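The Yellow Load

My aunt Lleucu Edwards left me 48 boxes and a house in Plonel, and I swear half of what she owned was yellow. Yellow curtains, yellow egg cups, a yellow raincoat hanging behind the door with a bus ticket to Ruddock still in the pocket. I'd given myself all of July to sort it out (ha!), and by the second evening I was still on the linens.

I started with the cleaning cloths because they seemed easy. Who gets sentimental about a cleaning cloth? Me, apparently. I picked one up and there she was again, going after the kitchen window on a Sunday-best kind of morning, singing the wrong words to everything.
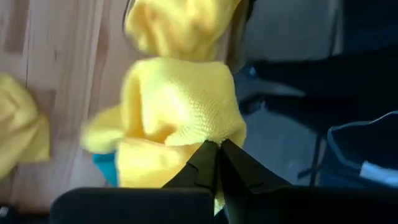
One of the yellow cloths, microfiber, bright as a lemon.

I made two piles, keep and don't keep, and the keep pile was winning by a mile. So I called my brother, who told me to be ruthless, and then asked if I'd come across the bath mat. He meant the shaggy one, the one we used to fight over when we were kids, because whoever got out of the tub first got to stand on it and wiggle their toes while the other one froze.

"It can't still be here," I said. "That thing would be 41 years old."

"She'd have bought another one just like it," he said — and of course he was right, she bought everything twice. 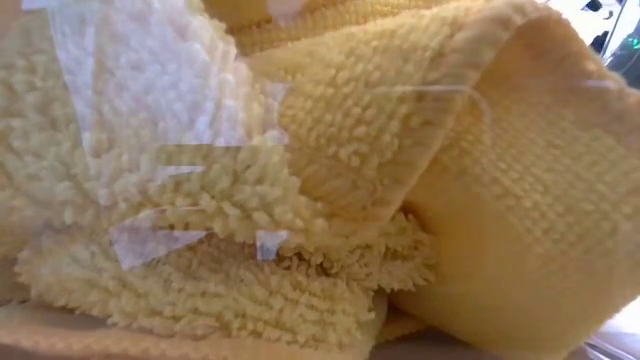 I sat down on the floor next to all that softness and took my socks off. Nobody was watching! I put both feet on the tufts and wiggled my toes, and my brother, still on the phone, wanted to know why I'd gone so quiet.

"I'm being ruthless," I told him.

"You're standing on it, aren't you?"

"Sitting," I said.

He laughed so hard he had to put the phone down. When he came back he said he could be on the road by six, and could I please not give anything away before he got there.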